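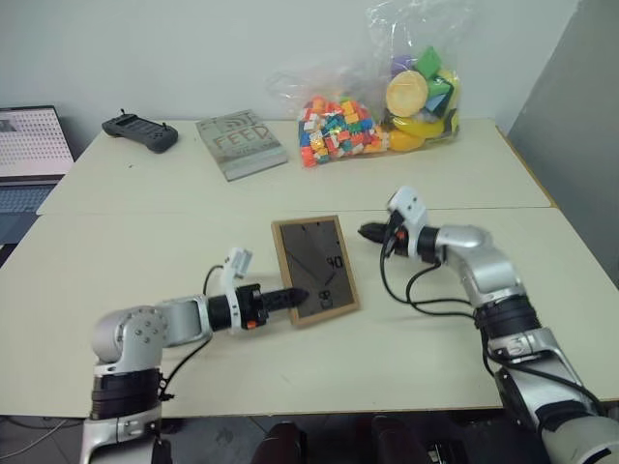
Two-arm cell: left gripper keeps nudging the frame before it closes

Posted in Robots and Automation, Apr 29, 2023

Hello all! I've been setting up a two-arm cell and having the time of my life, but I'm stuck on one thing. The job is to lift a small wooden picture frame off the table with both grippers, one from each side. The left one goes in low at the near corner, the right one comes across to the far corner. Nine tries in ten, or so it feels, the left fingers touch the wood first and the frame swivels before the right arm has got there. Then the right fingers close on nothing and I have to start again.

I re-zeroed both arms in March and they repeat beautifully in free air, so I don't think it's the joints. The tabletop is smooth and cream coloured, the frame lies flat with its dark panel facing up, and there are cables looped along both arms. Is this a timing thing, a cable thing, or am I just holding it in the wrong place?

- Irkgate

Lovely problem, I had the same one with a cutting board! My money is on timing first. If both arms leave together but one has further to go, it will always be late. Give each arm a waiting point 10 mm short of the wood, make both of them stop there, and only then let them close in together at a crawl. I went down to 8 mm a second for the last bit and it was like a different machine.

Do look at the cables as well. A loop that hangs free at the wrist in one pose can pull tight in another, and the pull is enough to put the fingertips out by 2 mm. Move each arm by hand (power off, obviously) through the whole reach and watch the loops. If one goes taut, let a bit more through at the next tie back towards the shoulder. Don't tie it right at the wrist joint, I did that and wore through a jacket in no time.

And try gripping at the middle of the two long sides. Corner to corner, any push that isn't perfectly matched turns into a spin. With the fingers facing each other straight across, it has much less reason to turn - you'll see the difference on the first go!

- Plemska

put some non slip mat under it. works for me

- Furance

Agree with Plemska about the waiting points, and the mat is fine for testing, though it hid my real fault for ages. One more to check is the fingertips. Mine had a shiny patch on one pad and that side slid along the wood when it should have gripped. Wipe the pads with a damp cloth, let them dry, and swap them in pairs if one looks polished.

Also, reflections. If you find the frame by camera, a dark shiny panel can throw the edge off when the arm's shadow crosses it. I moved my lamp over to the other side and ran 43 lifts without a miss. So pleased I rang my sister.

- Ye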